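Hourani 3 - wrist camera perception and grasp planning for small arms

Hi, I'm Georges Salameh, and I write most of the code in Hourani. It started as a pile of scripts I used for taking old computers apart, and it's grown into a real package that you can download and run on your own bench.

The short version: Hourani takes the wrist camera and one fixed camera, lines them up, and hands your arm a path it can follow without scraping the case. Shiny metal gave me the most grief in version 2. A bright patch of glare would get read as a hole, and the planner would happily aim for it! In version 3 each pixel gets a trust score, and washed-out areas get a low one until a second view backs them up. Loose cables have their own class now too - the planner keeps a margin around them that you can set in the config.

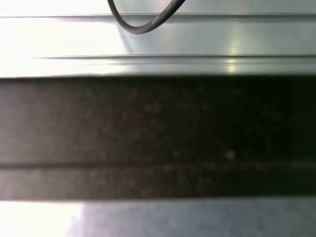 Do I need a depth camera on the wrist?
A plain color camera is fine, as long as you run the Vastby calibration first, and a depth stream gets used if you have one.

Vastby is the calibration tool that comes in the box (well, in the zip). Move the arm to five poses, press enter at each one, and it writes out the camera offsets. Staron is the planner. You give it a target and a list of keep-out zones, and it offers you two paths to pick from, or picks the shorter one itself if you turn on auto. I leave auto off when I'm working inside a case with the power supply still in it - old habit.
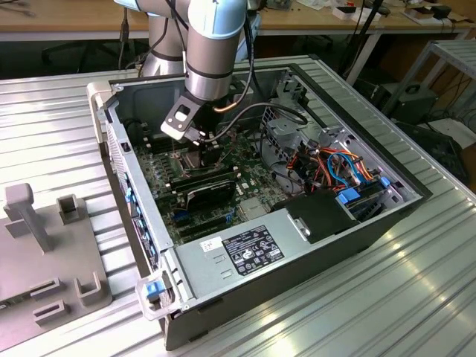 Arm over the motherboard of an open tower, fixture plate alongside.

What you get with a license:
Staron planner and Vastby calibration
Python and C++ bindings
Putholm, the log viewer, for stepping back through a run
Updates for two years

Screw detection isn't in yet. I'm hoping for October. If you're on version 2, your config files still load, but rename the old cable_mask setting to cable_margin or it gets skipped.

Page updated 25 May 2025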